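Saengthong House Residents' Association
Minutes of the Common Room Meeting, 25 Apr 2024

Chair: Kulap Wongsuwan
Held in the ground floor common room. Nine households represented, which is our best showing since the room reopened!

1. Minutes of the last meeting
Agreed with one correction. The paint for the hallway was bought from Parnier, not Altora. Altora supplied the brushes and the drop cloths.

2. The floor
Lots of happy comments on the new floor. The chevron pattern was the one most people voted for last July, and several residents said it makes the room feel twice the size. The light wood does show dust, so the broom now lives behind the door and everyone is asked to use it after events. Wet mopping is out for now. The fitter's advice was a well wrung cloth and nothing stronger than plain soap.

Felt pads are still needed for the folding chairs. Kulap has a box of 200 and will bring them down this week. Anyone free for half an hour with a pair of scissors is very welcome - there will be cake.

3. The study corner
The white desk is up against the wall and already getting plenty of use from the high school students on the second floor. The small drawer cabinet fits next to it nicely and will hold pens, tape and the sign-up book. We talked about adding a lamp. Most people liked the idea of a clip-on one that leaves the desk top clear. A resident from Vutthorpe Lane offered one from her old office, and the meeting said yes please.

Please take cups and papers with you when you leave the desk. Last month's pile of worksheets is in the lost property box.

4. Tidying and the white bucket
A long and cheerful discussion. The old arrangement, with trash bags tied to the door handle, was not missed by anyone. The white plastic bucket is light, easy to rinse, and can be carried over to the desk so that scraps go straight in. It was agreed to keep it in the room for small dry litter only. Food waste goes out to the bins in the yard.

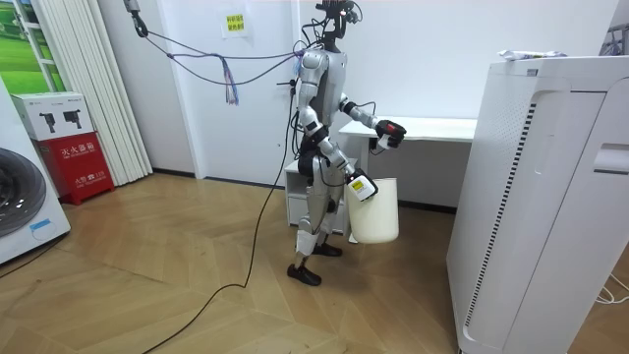
Item 4: the bucket at the white desk, common room.

It was asked whether one bucket is enough on craft afternoons. Agreed to buy a second in the same size, with a different color if the store has one, so that paper for recycling can be kept apart. The children's group would like to decorate it, and the meeting was all for that.

The tidying rota was filled in on the spot, with every slot taken through to the end of July. Wonderful! The rota is pinned up by the mailboxes. Swaps are fine as long as the names get changed on the sheet.

5. Money
The room fund opened the quarter at 3777 dollars. After the final floor payment and the desk, it stands at 2038. Up to 60 dollars was approved for the second bucket, a dustpan and a pack of cloths. Receipts to Kulap, please, in the envelope and not under her door.

6. The white wall
Two views here. Some would like to hang the quilt from the old laundry room, others enjoy the wall plain and bright and would use it for film nights. Kulap suggested a rail, so the quilt could go up and come down again - a popular idea. Prices for a rail to be brought to the next meeting.

7. Any other business
The window catch is stiff again. A spray of oil has been promised.
Thanks to everybody who carried chairs up from the basement.
The key for the yard gate has been found in the piano stool.

Actions
Kulap: felt pads, rail prices, new page for the sign-up book
Second floor students: sort the worksheets in lost property
Children's group: designs for the new bucket

Next meeting in July, same room. Date to go up by the mailboxes.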